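Janeo Teleop Kit for two-armed robots, by Zirasden
Drive both arms yourself, in the simulator or on the real thing

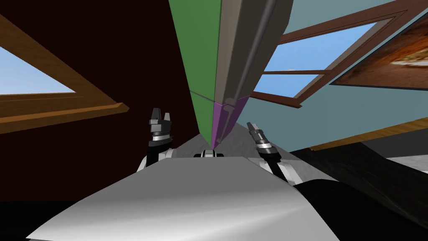
I'm Kamran Bagheri, and I've been building the Janeo kit in one form or another since my first job, when I spent a whole October trying to get a robot to fold a towel with a keyboard and a mouse. I never got a decent fold out of it. What I wanted was to grab something shaped like the robot's arms, move it, and have the robot do the same. So that's what we sell now!

Janeo is a pair of handheld leader arms plus the software that goes between them and your robot. You hold one in each hand, you squeeze the triggers to close the grippers, and the arms on the other side follow you. Every session gets saved as you go: joint positions, gripper openings, camera views and your own notes if you type any. When you've done the task enough times, you've got a set of demonstrations you can train on.

What you get in the box

Two leader arms, left and right, with trigger grips
One foot pedal (start, stop, throw that one away)
Table clamps for surfaces up to 2 inches thick
Power supply and all the cables, including the long one everybody used to email me about
A license for Janeo Studio, which does the recording and the playback

You bring the robot and a computer. If you don't have the robot yet, that's fine too, read on.

Starting in the simulator

I'm a big fan of doing your first few days in simulation. The leader arms plug into a simulated two-arm robot exactly the way they plug into a real one, and you can bang a virtual gripper into a virtual wall all afternoon for free. Studio ships with 4 furnished rooms, and you can look at them from the robot's own point of view or park a free camera wherever you like. I usually keep the robot view on my main monitor and the free camera on a little one off to the side.

The robot view takes some getting used to. When the body tips or the head turns, the room swings around with it and your idea of "up" goes out the window for a bit. My advice is to watch the grippers and let the walls do what they want. Xiaoyan Shen, who wrote most of our tracking code, added a horizon line you can switch on with H, and I leave it on for anybody's first hour.

How it feels to use

Light, mostly. Each joint on the leader has a small motor that holds up the weight of the arm, so if you let go halfway through a reach it stays about where you left it (the early ones flopped, sorry to everyone who had an early one). There's a gentle push back when the robot meets something solid. You can turn it down or switch it off. Charmaine Mnguni runs our demo days and likes it all the way up, I like it at the middle setting, and we've agreed to stop discussing it.

The pedal is the part I'd fight to keep. Press once and you're recording, press again and the episode is saved, hold it down and the episode is gone. Your hands never leave the arms, and you can do one try after another without losing your rhythm.

How many demonstrations do I need?

I get this question more than any other. For a simple pick and place on our own bench, we've had good results with almost 600 episodes. Long tasks with both hands working together want more, and sloppy episodes hurt you more than missing ones do. Be picky! Studio's review screen plays everything back at double speed so you can toss the bad ones over a cup of coffee.

The numbers people ask for

Update rate, leader to robot: 4000 samples per minute
Trigger: continuous, so a half squeeze gives you a half-closed gripper
Connection: USB, one cable per arm
Formats: our own, plus plain files you can open in anything
Warranty: 2 years, parts and labor

Will it work with my robot?

If it has two arms and lets you send joint targets, probably. We have ready-made profiles for the Lelov and Nouri platforms, and a setup wizard for everything else. You move the leader, you move the robot, you tell it which joint goes with which, and then you check the limits. Please do check the limits. One-armed robots work too, you just leave the other leader in the box.

Ordering

Kits are built to order in our shop, and Forough Amini will write to you with a ship date once your order is in. Schools and university labs get a lower price, so mention it in the notes field before you pay. Spare trigger grips and extra pedals are on the accessories page.

If you'd like to try before you buy, Azadeh Kermani can set you up with the Studio trial, which includes the simulated rooms and works with a regular game controller.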